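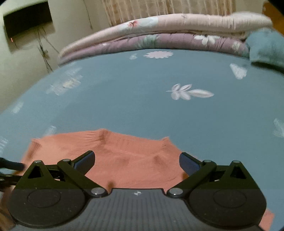
Tips for recording folding demonstrations on a bed

Most of the trouble with hand-held gripper recordings of laundry comes from the setup. The notes below are for single garments folded on a made bed, with the operator standing at one side.

Surface. Pull the sheet tight and tuck it before the first take. A slack sheet gets pinched along with the hem, and the policy learns to pinch it too. Roll spare quilts and push them to the far edge, where they stay out of the working area. A plain sheet is fine, but a printed one with widely spaced motifs gives the tracker more to hold on to.

Contrast. Choose a garment well away from the sheet in color. Orange on pale blue segments cleanly. White on cream cost us a full afternoon of relabeling.

Starting position. Drop the garment from knee height above the mattress and leave it as it lands. Laying it out flat by hand makes nice footage and a useless data set. If the waistband or neckline is buried, record the search for it as part of the task.

Approach. Come in low, jaws fully open, and stop for a moment before closing. Grip a ribbed band at its edge, 12 mm in at most. Crinkled fabric bunches between the pads, so lift slowly and let it hang before the first fold.

Speed. Work slower than feels natural. My folds run at half my normal pace, and the arm still lags on the final tuck.

Screens. Switch the television off. A moving picture in the background will throw the pose estimate, and the fault only shows up on replay.

Failed grasps. Keep them if you recover within the same take. Discard the take if you reach in with your bare hand.

Quantity. With 700 takes the arm managed shirts. Elastic waistbands needed 1402. Wipe the finger pads between batches – lint changes the grip.

Guido Caputo

Comments (3)

gatti_m
Does the drop height matter? I have been dropping from the shoulder and get very tight heaps.

Altero
Tried the slow approach with 800 takes of towels. Fewer double grips. The corners are still poor.

R. Jokcombe
What do you do about fitted sheets – same method, or by remote control with two arms?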